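Tindmont water meter changeover reaches halfway stage

8 Mar 2022

The replacement of domestic water meters in Tindmont has passed its halfway point, according to figures released by the supply company, Stirkine Water. By the end of January 1,144 properties had been fitted with the new units, which send readings by radio and do not need to be read at the doorstep. The remaining properties, mainly in the streets north of the station, are to be completed by the end of the summer.

The old meters were installed when the estate was first connected and have a rated life that has now expired. Testing of removed units showed that most were under-recording at low flow, so that a slow leak or a dripping overflow could pass through without being registered. The new meters, supplied by Ploner, have no moving parts and measure flow by ultrasound. Each is powered by a sealed battery with a stated life of 14 years.

Fitting takes less than an hour where the existing meter is in a pavement chamber. Indoor meters take longer, as the stop tap must be checked first and in some older houses has to be replaced. The supply to the property is shut off during the work. Residents are asked to run the cold kitchen tap for 2 minutes afterwards and to expect some cloudiness, caused by air in the pipe. This clears on standing.
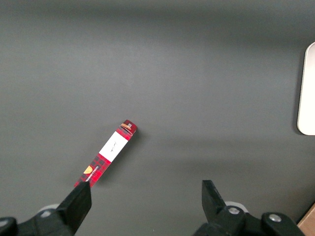

Will bills go up once the new meter is in place?

The charge per cubic metre stays the same, but a household whose old meter was under-recording may see a higher volume on its next statement. Stirkine will compare the first two quarterly readings with the previous year and will write to any customer whose recorded use has risen by more than a quarter.

Readings are collected by a vehicle driving through the area once a month. No connection to a home broadband service is required, and the meter transmits only its serial number, the current reading and any alarm code. An alarm is raised if water flows without a break for 24 hours, which usually points to a leak on the customer's side. Since the first units went live, 31 such alarms have been followed up, most of them traced to toilet cisterns.

The contract for the fitting work is held by Sârbu, whose engineers carry identity cards and work by appointment on weekdays. Appointment letters are sent out three weeks ahead. Residents who cannot keep the date given may change it by telephone or on the Stirkine website up to the day before. Where a chamber is blocked by a parked car the visit is rebooked without charge.

Removed meters are kept for three months in case a final reading is disputed, after which the brass bodies are sent for recycling. Customers who want to check the final reading should note it before the engineer arrives. It is also printed on the card left at the property.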